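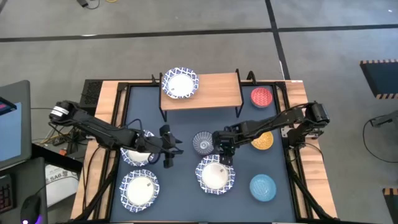
Issue 14

# Tisico tableware: plates and bowls

Layout notes for the mixed dish set on the navy mat. Maintained by Tin-yau Yau.

## Contents

- **White plates, blue patterned rim** — one on the raised shelf, the others on the mat
- **Coloured plates** — red, yellow-orange
- **Bowls** — light blue; small, with blue and white lines

## Labels

Label by colour first, then shape. Use `plate` or `bowl`; do not use `dish`. Record a plate on the shelf as `shelf`, even where its rim overhangs the back edge.

## Size

1,959 entries, 16 layouts. Spelling is `colour` in all keys.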